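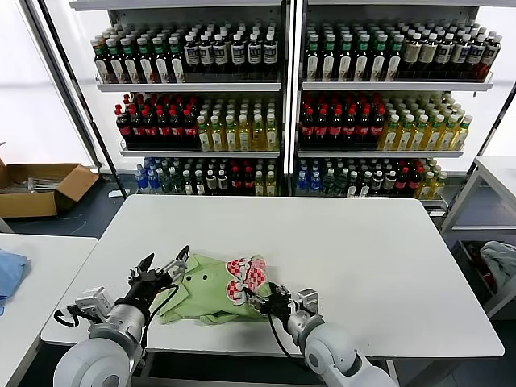
Who decides when a robot has folded a shirt properly? Whoever wrote the rule down first, and in most places that's still a person with a clipboard and strong feelings about collars.

I've been reading the handling code they use at Wemcombe, all 22 pages of it, and I rather love it. Half is about safety, as you'd expect (keep your hands off the table while the arms are live, check the cables before you start). The other half is laundry! A fold only counts if the grippers let go cleanly and the collar lies flat. Prints must never be pinched – somebody clearly lost a good T-shirt to that one.

The Pamisia rules are stricter. They want 305 tries logged per garment, failures included, before anyone may use the word "reliable". I think that's fair. I've seen claims built on far less, and a crumpled heap tells you plenty if you bother to write it down. 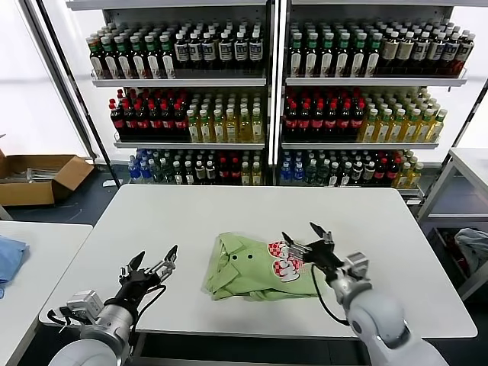
Both grippers open, with the green shirt lying crumpled between them.

A new draft is due in July, and I'm hoping for a page on buttons.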